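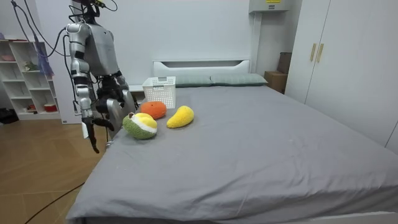
Does the bedroom tidying work reduce the number of staff on a shift?
Staffing per shift is unchanged at all sites in this period. What has changed is how the hours are divided between room work and supervision.

Brirnero room automation, progress report to Dalgleish
Period ending August

1. Status
Work package 2 (picking up soft items from a made bed) is open and on schedule. Work package 3 (changing pillowcases) has not started. The Gotari site joined in this period, and its housekeeping team of 13 has completed the induction.

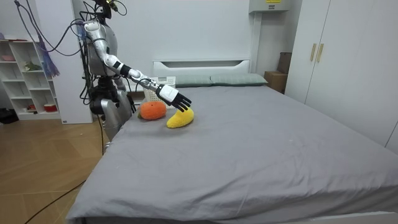 2. Staff time
Room attendants at Cusach logged 133 supervised hours. Most of this was resetting items between attempts, which attendants describe as more tiring than the ordinary round — the bending is the same but the pace is set by the machine. We have therefore capped supervision at two hours per person per shift. The cap came into force halfway through the period, so the August rota is a mix of old and new patterns.

Two attendants have moved to a supervisor grade with the matching pay band. A third declined and stays on normal duties. Job descriptions for the new grade are in draft and the staff side has asked for wording on who may stop a run. Our position is that anyone in the room may.

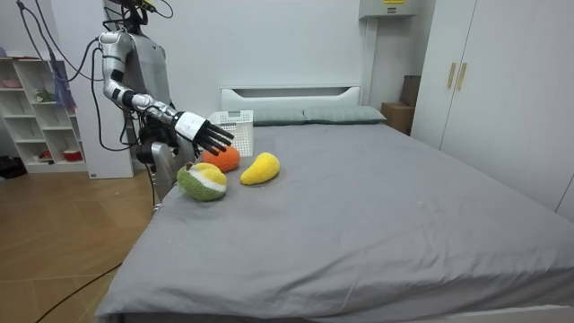
3. Training
Of the 17 people booked on the one-day course, 16 attended. The remaining place carries over. Feedback was that the stop procedure was clear and the fault log was not. The log form has been cut from four pages to one.

4. Issues
Cable routing across the floor remains a trip risk and is on the site register. Overhead routing has been costed.
Night staff have had no hands-on time. Sessions at 21:00 are proposed.

5. Next period
Finish work package 2. Agree the job descriptions. Report supervision hours by person — the present totals hide who is carrying the load.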